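Kemirmont Toy and Tableware Library
Progress report to the Allama Fund, 2024-04-29
Prepared by Jozefína Bednárik

We've had a wonderful few months, and I'm so pleased to finally put it all in writing for you! The lending shelves are open, the catalog is up and running, and 171 families now hold a borrower's card. Your grant paid for the shelving, the storage bins and the first round of buying, and all of that money is now spent as planned.

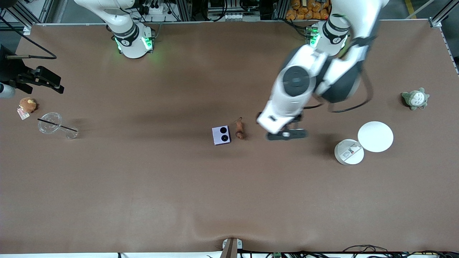 Sorting the donations took up most of our spring. We took in 214 items, and each one gets a tabletop check before it goes on the shelf. Soft toys are looked over for open seams, and glass for chips along the rim. It makes for some funny neighbors, like a little brown plush bear next to a clear glass bowl and cup, but I love that mix and so do our borrowers (they come in for a puzzle and go home with a punch bowl). So far 44 items have been set aside for mending, mostly toys from the big Benedetti Street donation.

The catalog gave us more trouble. Our first numbering system put toys and tableware in one long run, and people at the desk kept pulling the wrong bin. We've split it into two lists and relabeled the bins, and returns go much faster now. 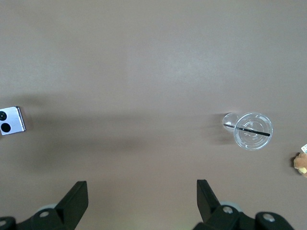

We're still short of children's dishes, so the next round of buying will go there first. The Prurden branch has asked for a starter set of its own, and we'd like to send 3 bins over in July if the mending is caught up by then. I'll send the branch budget separately, along with the receipts for the shelving.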